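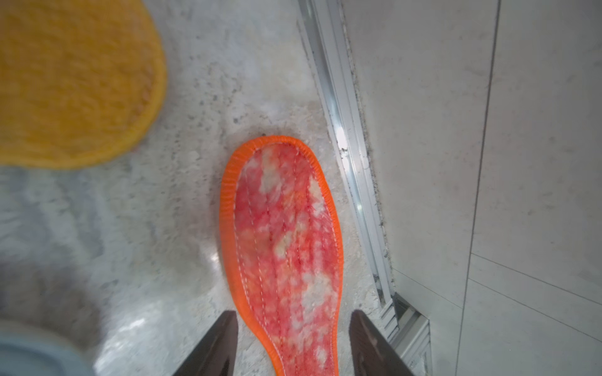 4.3 Recording a floor pick by hand-held gripper or remote control

Search this manual Enter keyword Go

Home Getting started Hardware Recording Review Export Support

This section covers recording a pick of a thin, flat item from a hard floor. Shoe insoles are used as the working item throughout. The procedure applies to both input methods supported by the Padbridge controller: hand guiding (the operator holds the arm at the grip collar) and remote control (the operator drives the arm from the Horero handset). Steps that differ between the two are marked HG or RC.

Complete Section 4.1 (wrist camera focus) and Section 4.2 (finger zero) before starting. If the fingers have been replaced, repeat 4.2 even when the controller does not ask for it.

CAUTION: In HG mode the arm is back-drivable and will sink slowly if the payload value is wrong. Keep your free hand away from the space under the wrist.

CAUTION: Fixed metal edges, such as a shower door track, do not yield. Finger contact with a track at speed can bend the finger mount. Set the speed limit in step 3 before any motion near the floor.

4.3.1 Preparing the area

1. Place the item on the floor with its top surface up. For an insole, point the toe away from the arm so that the heel end is nearest the gripper.

2. Leave a gap between the item and any wall, rail or track. The gap must be wider than one finger. An insole lying close beside a track, without touching it, can still be picked by the heel if the finger on that side comes down in line with the gap. Record these as "near edge" in the task label.

3. Open Settings > Motion > Floor and set the speed limit to 2. The scale runs from 1 to 5. Do not use 4 or 5 within reach of the floor.

4. Leave other items where they are unless they overlap the target. Recordings with soft goods at the side of the view are accepted. Overlap with the target is not accepted in this task.

5. Check the wrist view for glare. Polished stone gives small bright spots, and these are acceptable if they do not fall on the edge of the item. Move the lamp, not the item.

Note: Specks and loose debris on the floor do not need to be removed for the recording. Grit between the finger pads and the item does affect grip. Wipe the pads with a dry cloth before each batch.

4.3.2 Recording the pick

6. Select Record > New episode. Enter the task label in the form item, surface, condition. Example: insole, stone floor, near edge.

7. Open the fingers fully. The opening must be wider than the heel of the insole. If it is not, the finger zero is out and Section 4.2 must be repeated.

8. Start the recording. Wait for the steady tone. Frames captured before the tone have no joint data and are dropped on export.

9. Bring the gripper over the heel end.
HG: Guide the arm by the collar only. A hand on the fingers or the camera housing shows up as a force error in the log.
RC: Use the left stick for travel and the right stick for wrist turn. Do not move both sticks during the last part of the approach.

10. Turn the wrist until the heel sits between the two fingertips in the wrist view and the long axis of the insole runs straight up the picture. Use the stitching as a guide where the item has lengthwise lines. Do not align to the track. A track that crosses the view at an angle pulls the operator's eye, and the grip ends up skewed.

11. Lower the gripper until the tips reach the floor. Stop at first contact.
HG: Contact is felt as a slight stop.
RC: The handset vibrates once. If it vibrates twice, raise the arm and repeat from step 9.

12. Close the fingers slowly. The rim should be taken from both sides at the same time. If one finger touches first and the insole slides, continue to close. Do not back off to correct it. Small slides are useful in the training set; corrections made in mid-grip are not.

13. Lift straight up, hold still for 5 seconds, then set the item down or place it in the bin named in the task sheet.

14. Press Stop. Mark the episode Keep or Discard before starting the next one. Unmarked episodes are exported as Discard.

4.3.3 Wrist camera view

Focus is set for the grip zone. Objects outside that zone, particularly at the left and lower left of the view, appear blurred. Do not refocus to bring them in. Changing focus during a batch invalidates the calibration file for every episode in that batch.

Both fingertips must be visible at the lower edge of the view when the gripper is open. If only one is visible, the camera bracket has turned on its mount. Loosen the bracket screw, realign, tighten, and run the check in Section 4.1.

Dark fingers on a pale floor give good contrast. On a dark floor, fit the light finger sleeves (part 2258).

4.3.4 Batch size and operator change

A full batch is 300 episodes per item and surface. HG and RC episodes may be mixed in one batch if the input method field is filled in for each. When operators change, the new operator runs two practice picks with recording off and then enters their initials in the batch header.

Change the position and angle of the item between episodes. Returning it to the same mark each time produces a policy that works only at that mark.

4.3.5 Faults

Insole folds at the heel on closing: tips too high. Repeat step 11.

Finger rides up on the track: approach angle too wide. Turn the wrist toward the line of the track by the least amount that clears it, and keep the "near edge" label.

Error N-5 on the controller: Ninh recorder lost the wrist stream. Discard the episode and reseat the camera cable at the wrist end.

Arm drifts down in HG mode with no hand on the collar: payload value wrong. Stop, support the arm, and enter the correct value under Settings > Payload.

Section revised 02/01/2026 by Sandrine Sabatier. Steps 10 and 12 checked on the Bulau arm by Ezekiel Esposito. For export settings, see Section 5.

Filed under: Teaching by demonstration, Grippers, Floor tasks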